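Clirnau build notes, part 4: sim setup for the block pickup
Posted July 23, 2023

Do this before you touch the real arm. Saves fingers. You need the Casby arm model, the Tronda wrist camera file and a table. Any table, mine's dark brown.

Step 1. Load the arm
Check the joint limits first. Mine loaded with the elbow backwards, fixed by flipping one sign in the config.

Step 2. Set the lens
Fisheye, pointing down past the fingers. Straight edges will bend, fine. Dont try to correct it yet.

Step 3. Put in the mat and blocks
Square mat, beige. Letter blocks B, E and D. Drop them with physics on and wait 100 steps before you save, or they jitter. Leave one block off the mat, that's your first target.

Step 4. Shadows
Turn them on. Ran it without in March and the detector fell over as soon as the light changed. Patchy shadow over the mat is good, you want at least one letter sitting in the dark.

Step 5. Line up and check the view
Both fingers should come up from the bottom with the D block past the tips. If you can't see the fingers the camera mount is rotated, go back to step 2.
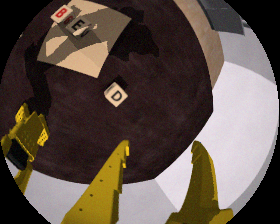
Step 6. Run the batch
Start with 1000 resets. Log every miss. Nearly 398 MB of logs on my machine so clear some space frist.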